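Vorard Cell Guide Home | Contents | Safety | Setup | Service | Index

4. Working inside an open computer case

Read this section before the arm goes anywhere near a motherboard. It is short, and motherboards hold grudges.

4.1 Before the first move

1. Lay the case on its side with the cover off.
2. Set the fixture plate beside it and load the parts into their holders.
3. Look over every cable near the work, including the arm's own.
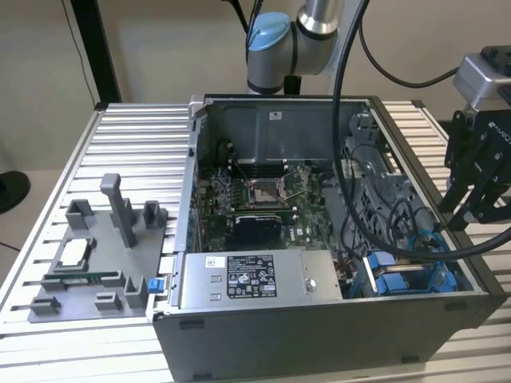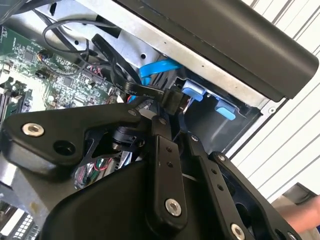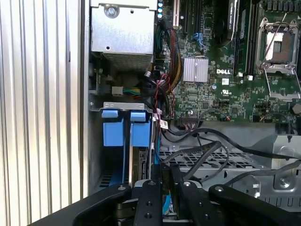 4.2 Rules during the run

4. Keep the approach speed at 40 mm per second or less. The Hrnčiar profile is set to 27, and it has never been late for anything important.
5. Hold a data cable by its connector. Pulling on the flat part teaches you how much a new cable costs.
6. Keep the path clear of a raised CPU socket lever. It bends easily and does not bend back.

CAUTION: Hands stay out of the case while the arm is enabled. Press hold first, wait 2 seconds, then reach in. "I was only straightening a wire" appears in the Ditau incident log seven times.

NOTE: If a cable snags, stop the arm and free it by hand – do not jog your way out.

4.3 After a stop

7. Check the socket and the drive connectors before you restart.
8. Restart from the last saved point. The Brernala panel will also offer "Resume anyway." Decline.

Revised Oct 24, 2026. Next review in November.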